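Chopstick holder

A chopstick holder (also called a chopstick stand, chopstick cage or, in older household books, a chopstick basket) is a small upright container in which chopsticks are kept between meals. It is one of the humbler things in a kitchen, and most families who own one would have trouble saying where it came from, but it has a long history and a surprising number of forms, and it does a good deal of quiet work every day of the year.

Form and materials

The earliest household holders were made of bamboo, often nothing more than a section of thick cane with the joint left in as a floor and a few slits cut in the side. Glazed pottery holders came later and were usually made to hang on a wall, with a flat back and drain holes underneath. Today plastic is the most common material, followed by stainless steel and ceramic. Nearly all of them, whatever they are made of, share one feature, and that is the openings in the walls or base. Chopsticks are usually put away soon after washing, and without moving air the lower ends stay damp and the wood may darken or grow mold.

Height matters more than people expect. A holder that is too short lets the chopsticks lean far out and tip the whole thing over, while one that is too tall hides them and makes them awkward to pull out -- a common complaint about deep steel models such as the early Ellico. 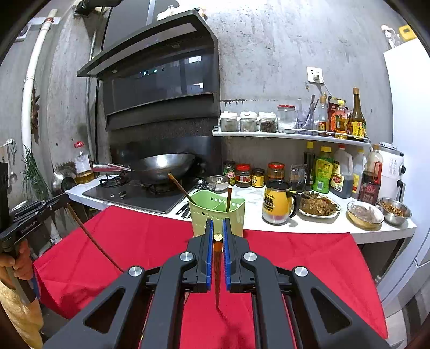 Grevine Household Objects Group
A light green plastic holder with a wavy rim and small perforations is a good example of the countertop type, standing on white marbled counter within easy reach of the stove. The brown chopsticks in it lean as they please, one well over to the left and another almost upright, and this is how chopsticks sit in most holders that have a single open compartment. Divided holders, with two or three wells, keep things straighter but take up more room.

Chopsticks with decorated ends are popular partly because of the holder. A round gold cap with dark characters on it, for instance, shows above the rim when the stick is stored tip down, so the pair can be matched at a glance. Families with several sets often choose a different cap or band for each one.

Placement and care

Cooks differ warmly on where the holder belongs. Some keep it beside the sink, where the water can run off, and others like it near the burners, where long cooking chopsticks are wanted in a hurry. Onni Vuorinen, whose survey of kitchen habits covered 56 homes, found that the holder tended to stay in the same spot for years, even when everything else on the counter had been moved about.

The bottom of the holder collects water and crumbs and should be emptied and scrubbed every week or so. Plastic ones can be washed with dish soap and hot water -- a bottle brush is handy for the corners. Chopsticks should be dried with a cloth before they go back in, and any that have split or warped are best thrown out.

See also: Chopstick rest; Dish rack; Utensil crock

Last revised June 2023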